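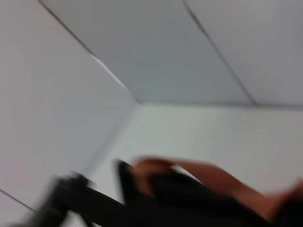 Fig. 1. Ceiling panels and plain walls, meeting in a corner.

Music Business, Unit 3: The recording contract and the release plan
Notes by Mahnaz Rostami

Please read these notes before the seminar. The case we use is the singer Nullia and her label, Lindden Records.

1. What the artist gives and what she receives

In a recording contract the artist gives the label the right to use her recordings. In some contracts this right is for ever, in others it comes back after a number of years. Nullia signed for one album, with an option for a second one. The word "option" is often misunderstood by students. It is the label which may choose, and the singer must wait for the answer.

The advance is money paid early, and it is recovered from the royalties of the artist. Until it is recovered, she receives no royalty payment from the label. Her income from concerts stays outside this account, unless the contract says something else. Check always the clause on merchandise, it is usually near the end.

2. Master and song

There are two rights in one track. The master is the recording, the song is the melody and the words. Nullia wrote her songs together with the producer of Kostham Studio, and they share the song 50/50. Lindden has the master only. When a film company wants to use the track, it must ask both sides.

3. The announcement

The label told the press about the signing in September and kept the album title for a second message. Between the two came one single and a small concert for 199 guests. In my opinion the distance between the messages was too long. Over 426 people had ordered the album before the title was known, but after this the orders became slow.

For the seminar
Read the option clause in the reader and write half a page: which changes would you ask for, if you were the manager of Nullia? Bring it on paper. We will also speak shortly about guest artists and how they are paid, which was left from Unit 2.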